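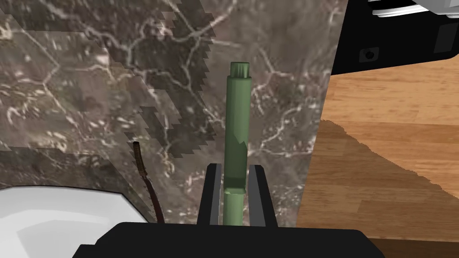
Stories > Short Fiction > The Long Shift

The Last Contestant

They told Zorica Kos at 6 in the morning that the show was sold. Not told, really. A message on the crew group, three words, then a thumbs up from someone in lighting.

She read it in the van. Read it again. Put the phone face down on her knee.

Two seasons as story producer on Dorkanance. Two winters in a converted seed warehouse with no heating on the gallery side, watching strangers argue over bread. And now it belonged to Gondier, who made the one with the boats.

"You see it?" said the driver.

"I saw it."

"Boats," he said.

Inside, the night team hadn't gone home. Coats on, standing. Ivanov from legal was on the big chair, the director's chair, which he would never have sat in a week ago. He had a folder. He kept his hand flat on it the whole time.

"So we carry on," he said. "To the final. As is. Nothing changes on air."

"And after the final?"

"After the final is after."

Somebody laughed. Not a nice laugh.

On the monitors the house was asleep. Four beds used now, out of all those beds. The others had been stripped and the mattresses left there becuase it looked sadder that way, a note from upstairs, season one. Zorica had argued against it. Then the numbers came in and she stopped arguing.

Cedo was awake. He was always awake by then. Sat at the kitchen table with his hands around a mug, looking at nothing, a baker of fifty-eight who had applied because his daughter dared him. He'd been meant to go out first. The whole office had him down to go out first. But he made the bread, and he never raised his voice, and people at home started setting alarms to watch him knead.

"Does he know?" she asked.

"None of them know. None of them can know," said Ivanov. "That's the contract. No outside news."

"It's not news, it's their jobs."

"It isn't a job. They are participants." He tapped the folder. Page something.

She sat down at her desk and put her headset on to have something on her ears.

The plan came through at nine. Gondier wanted a twist. Of course they did. A cash offer, tonight, live - first person to hit the buzzer walks out with the money and the prize pot drops by the same amount. They had the figure already. 1549, in the local money, which was odd, an odd number, until someone worked out it was whatever was left in the props budget.

"That's insulting," Zorica said.

"It's a test," said the woman on the speaker. She had a warm voice, you could hear an airport behind it. "We want to see what they're made of. Give us a fight."

"They don't fight. That's why people watch."

"Give us one anyway."

Click.

So that was the day. She wrote the host's script with her lunch going cold on top of the printer. Wrote it mean, the way they asked. Deleted it. Wrote it flat. Sent the flat one at 5 and turned her phone off so there'd be no time for notes.
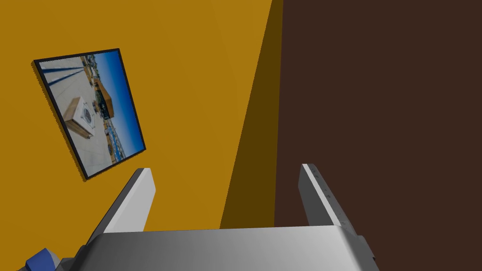
Do the housemates find out the show has been sold?

Only Cedo does, and only after the live episode, when Zorica tells him herself.

The live went out at 21 hours sharp. The host did his best with it. Read the offer, the figure, paused for the gasp. There wasn't one. The four of them looked at the buzzer on the table, and at each other, and the youngest said was that a typing mistake.

Then nothing. Ten minutes of live television, nothing. In the gallery the director was whispering come on, come on, somebody. On the speaker the airport woman said a word you can't say before midnight.

Cedo got up. Everyone in the gallery leaned in. He walked to the table - past the table - and checked the oven.

"It needs a bit more," he said, and sat back down.

Best ratings of the run. They found out the next morning, but Zorica felt it in the room already, the phones all lighting up along the desk.

She went in through the service corridor at one. Against every rule, she had signed most of them. He was in the diary room because he couldn't sleep, and she opened the little door behind the chair, and he turned round and saw a real face for the first time in weeks.

"You're the voice," he said.

"I'm the voice."

She told him. All of it, quick, the sale, the boats, the props money. He listened the way he did on screen. Then he asked was she going to be all right, for work, after.

She hadn't cried in two seasons. Stupid place to start, a corridor with the mic cables all down it.

"There's bread," he said. "I'll pass you some out."

And he did, wrapped in a dish towel, still warm thruogh.

Ivanov found the towel on her desk at seven. Looked at it, looked at her. Picked up his folder and then sat down and had a slice.

Stories | Serials | Authors | Submit | Log in

Contact us - Copyright the authors - Back to top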